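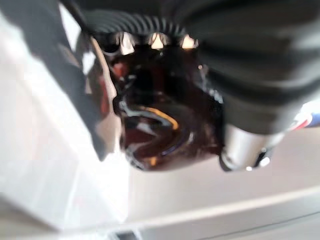
Section 4 of this guide walks you through recording your first grasping examples for the Silier learner. Please don't rush it – the learner copies your habits, good and bad. Start with something dark and shiny, like the glossy brown piece between the fingers in the wrist view, and look for bright streaks on its surface. Highlights like those shift as the hand moves, and the learner needs to meet plenty of them.

Home Setup Recording Support
March – by Negin Heydari

1. Open Stiltport and start a new session.
2. Guide the hand to the object slowly, close the fingers, and hold for a slow breath.
3. Save the take, move the object a little, and go again until you have 22 takes.

Note: Keep the clumsy takes too, and mark them "retry."

Caution: Before you record with two arms, make sure everyone nearby knows which one is about to move.
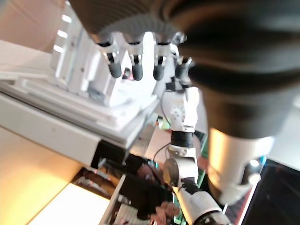 Figure 4-2. White hand and arm from the other robot's wrist camera.

4. Check that both views are saving, then repeat step 3.

Comments

Povilas Kütt: We got to 109 takes before lunch. Lovely clear steps, thank you!

Rasa Sakalauskas: Can I rename a session after step 3?

Gunārs Ozoliņš: Rasa, yes – under Recording, but close it first.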